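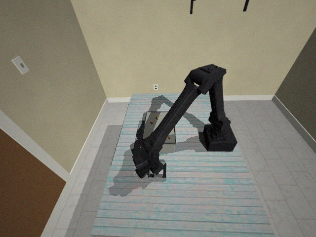 Figure 4. The simulated cell from the high room view, arm over the small box, parts bin behind it.

Papers > Wusstead Cell Notes > Section 3: Setup and Upkeep

February - Parvaneh Hosseinzadeh and Lakmal Navaratnam

3.2 Keeping the cell honest

I should say up front that we treat our simulated cell just like a machine on a shop floor, so it gets a logbook and a check before every batch of 500 runs. Lakmal laughed at me for the logbook (he writes in it more than I do now!). The base goes in first. We lock it to the plank table, then place the bins by script, and I still open the room view and look, because a bin that loads a little off will ruin a whole night of grasps.
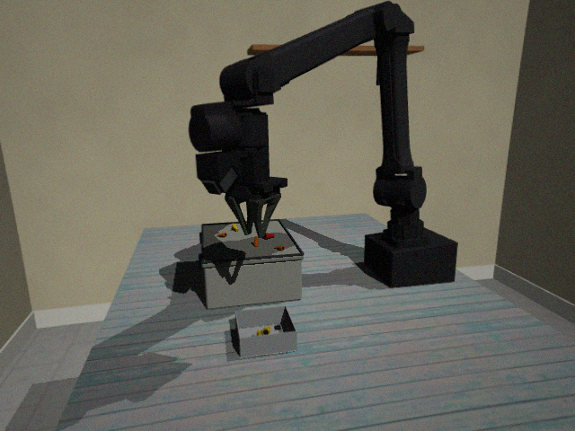 Figure 5. Side view, gripper pointing down among the small parts.

The side view is my favorite for checking the wrist. I want the fingers pointing straight down, and I want to see their shadow land where I expect it. If the shadow looks wrong, I reload joint 8 - that one drifted on us at run 798 and cost me an afternoon. 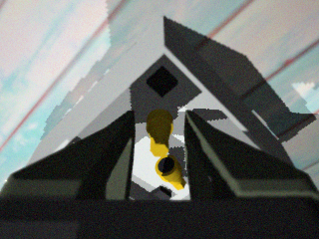
Gaber Manipulation Group, Department of Mechanical Engineering

The gripper view is grainy and the shadow edges come out jagged, and we've left it that way. Smoother shadows slowed every run, and we only need this view to check how the yellow parts sit between the fingers. We reset the view's mount settings after 14 batches, or sooner if someone has been fiddling.

Comments

Suleiman Akande: Do you reload the joint with the parts already in place?

Lakmal Navaratnam: No, we clear them first and run the placing script again after.

Lutfa Sikder: Stealing the shadow check for our Evuton cell, thanks!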